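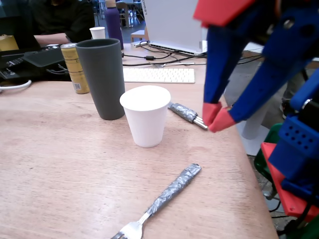 Words by Khang Đỗ
Thu 6 March

Cauã Bastos talks with a fork in his hand. He picked it up to show me the tape on the handle and, 30 minutes later, he was still waving it at me to make his points.

Bastos runs the dish room at Portela, the lunch hall on the ground floor of the Cledley building, and since last June he has also been teaching a robot arm to clear tables. "Nobody hired me for that," he says, laughing. "I was hired for trays! I have been a trays person for 9 years. Then one day they asked who in the kitchen wanted to help with the arm, and I think my hand was up before the question was over."

The project goes by the name Pluvska, and it lives upstairs on a plain wooden table, among laptops and a lot of cable. The arm is red and blue, 3D-printed, with two fingers that close on whatever you put between them. What gets put between them is the stuff of an ordinary lunch: paper cups, a tumbler, a drink can, forks. I had expected something bigger and shinier, and I have to say I liked it much better this way. You can pull up a chair next to it.

So why the tape? Bastos lights up at this one. "A bare fork is a terrible thing to pick up. It's thin, it's smooth, it lies flat. You and I do it without thinking, we kind of roll it with a fingertip and it comes up. The arm doesn't have that trick yet. So we made the handle fat." He wrapped the first one himself, with duct tape from the dish room drawer, and it has stayed that way. "It's ugly and I love it. We'll take the tape off when the arm is ready, same as training wheels."

His part of the work is mostly choosing what goes on the table and where. The engineers, he says, used to lay everything out neatly, a cup here, a fork there, plenty of room between. He couldn't stand it. "I told them, have you ever seen a table after lunch? People put the cup right up against the can. They leave the fork pointing off the side. Somebody's laptop is still there because they're coming back for it." So he began making the messes himself, from memory, and they've been working from his messes ever since.

I asked what has changed downstairs, for the people who clear tables all day. He put the fork down for that, and took a while.

"At first, worry. Of course. There are 3 of us in the dish room at the busy hour and everybody can do that math." The company put in writing that no one's hours would be cut during the trial, and he pushed for that letter before he would spend a single afternoon upstairs. He is glad he did. "If they hadn't signed, I would still think the arm is cool, but I wouldn't be the one teaching it."

What has moved is the shape of the day. Two afternoons a week he is off the floor, and the others take turns coming up with him. They've gotten picky in a way he enjoys. One coworker argued for most of a break that cups should be cleared before forks, the opposite of how the engineers had it, on the grounds that a cup is the thing that spills. They switched the order. "She was so proud! And she was right. She's been right about that for years, it's just that no one had a reason to ask her."

There are things he wants that he doesn't have yet. He wants the training time paid at a better rate than tray time, and he says so to anyone who will listen. He'd like the arm to learn the difference between an empty cup and a full one, which he can tell by ear when it gets nudged. And he would like it to be faster, though he's protective about that. "People come by, they watch for a minute and say, oh, it's slow. I say, you should have seen my first week."

A second table is planned for the Idthorpe office after the summer, and Bastos has been asked to go over and get the kitchen crew there started. He has never traveled for work before. He's already decided what to bring: a bag of cups, some forks and his own roll of tape. "They'll have tape there, I know. But I like this one."

By then it was almost noon and he was wanted downstairs. He put the fork back on the table at what looked to me like a very inconvenient angle, turned it a little so it was worse, and went to work.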